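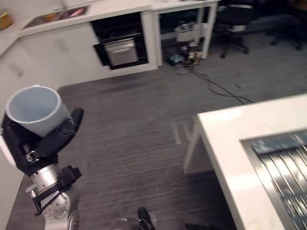
Teaching by hand, teaching by wire: an interview with Tamunoemi Etim

Kernard's kitchen project has a narrow brief. A two-armed robot is shown how to handle crockery by a human operator, and a policy is then trained on the recordings. Tamunoemi Etim runs the demonstration work. We spoke in December about how a task gets from a person's hands into a data file.

The group started with hand guiding, where the operator takes hold of the arm and moves it through the job. Etim still uses it for short motions. "You feel the weight of the arm and you feel contact. For a straight approach to a shelf it is hard to beat," she said. "The trouble is that your own body ends up in the camera view, and you can't guide two arms and work two hands at once."

Most sessions are now done by remote control. The operator wears a pair of tracked gloves and watches the head camera feed. The mapping software, called Evby, was written in-house by Adebayo Ekwueme, who joined us for part of the conversation. He put the delay from glove to finger at 85 milliseconds. "Below that, people stop noticing. Above it they start to wait for the hand, and the waiting gets recorded as well. The policy learns to pause."

Cups take up more of the schedule than I expected. A plain cup has no handle to aim for, so the grasp has to be set by the angle of the wrist. Etim asks operators to tilt the cup early and well clear of the furniture, then hold that angle on the way in. "If you correct the tilt over the rack, you have tines below you and very little room. New operators always want to fix it at the end." 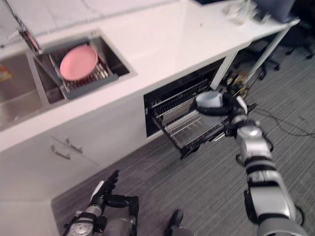 The right gripper holds a cup just above the pulled-out dishwasher rack.

The free arm is a separate problem. Operators tend to forget it, and it drifts. Ekwueme first locked it in software, but the recordings were then useless for any task needing both hands. It is now left live, and operators are told to park it low with the fingers slightly open.

The set stands at 3456 demonstrations, recorded by 12 operators. Each file is checked by 2 reviewers before training. What do they reject? "Hesitation, mainly," said Etim. "A dropped cup is fine if the operator picks it up properly. We keep those — they show a recovery."

The next round moves to a second kitchen at Jetholm, with a different counter height. Ekwueme expects the glove calibration to need redoing. Etim is more concerned about the rack, which sits lower there and brings the elbow close to its limit. "We will find out in the first morning," she said.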